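4.3 Generating Demonstrations in the Kitchen Scene

The Plurkent method expands a small set of source demonstrations into a larger training set by replaying object-centered segments in simulation. Complete Section 4.2 before you begin.

1. Open the Clukent launcher and load the kitchen scene.
2. Import the 20 source demonstrations. Each must contain at least one marked grasp.
3. Set the number of generation attempts to 3000 and the episode limit to 60 seconds.
4. Select the arm that will perform the grasp. The other arm holds its starting pose.
5. Start generation. Failed attempts are written to a separate folder and are excluded from training.
6. Review a sample of head-view frames before training.

Note: The random seed used for the reported results is 122. Other seeds produce different object placements.

Caution: Do not change the hand model after step 2. Finger joint targets are stored in the order used by the original model and will not be converted.

Head view, left hand closed on a yellow object, right hand open:

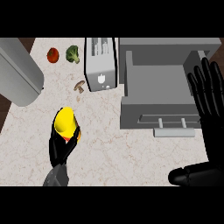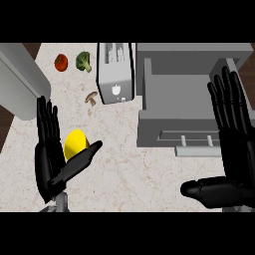 7. Mark any episode in which the fingers pass through the object or the counter, and remove it from the set.
8. Export the remaining episodes and record the success rate in the run log.

Questions about segment marking should be sent to Esperanza Ferreira. Training settings are covered in Section 4.4.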